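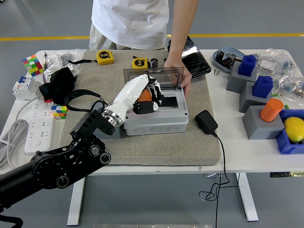 4.2 What the operators taught us about clutter

We started this project with a very tidy table, and I'm a little embarrassed about how long we stuck with it. Our first policy trained on 236 demonstrations, all recorded by Khang Hồ on a bare board with one box and one part, and it looked great right up until Nhung Lại left a tape measure next to the box. The hand drifted toward it, stopped, and stayed there. So we threw out the clean-table idea and collected everything again with a proper mess in view (Figure 3).

Figure 3. Cluttered-table condition. The robot hand reaches into the open junction box while a person holds the lid up. Tape measures, puzzle cubes and a power adapter are among the distractors.

The new set has 934 demonstrations. Before each one, the operator moved at least a few of the distractors, and we didn't give them any rules about where things should go. I had wanted a randomized layout printed out for every trial, but Valdir Cavalcanti talked me out of it after trying it for one morning. People are slow at following a layout sheet and pretty good at making a mess on their own! The only fixed item was the gray felt board, which we kept because the box slides around too much on the bare tabletop.

The lid deserves its own paragraph. It's hinged and see-through, and in our early tests the depth readings around it were so noisy that the planner sometimes treated the opening as closed. We tried masking it out (bad), then taping it back (worse, the tape let go mid-trial), and finally had a person hold it. That turned the task into a shared one, and we ended up liking it a lot more than the version we had planned. The policy now has to work next to a bare human arm, which varies in angle and height from trial to trial, and we log any contact with the arm as a failure even if the part ends up where it should.

We compared three training mixes: clean only, cluttered only, and both together. I fully expected the combined set to win. It didn't, at least not on the cluttered table, where the cluttered-only policy failed 11 times and the combined one failed 23 times under the same trial budget. Quang Lý thinks the clean demonstrations pull the approach path too low, so the fingers catch on the front wall of the box, and the wrist trajectories do lean that way. I'm less sure. Khang's clean demonstrations were also noticeably faster than everybody else's, and we haven't separated speed from clutter yet. Section 5.1 picks this up again with the Marnberg gripper data.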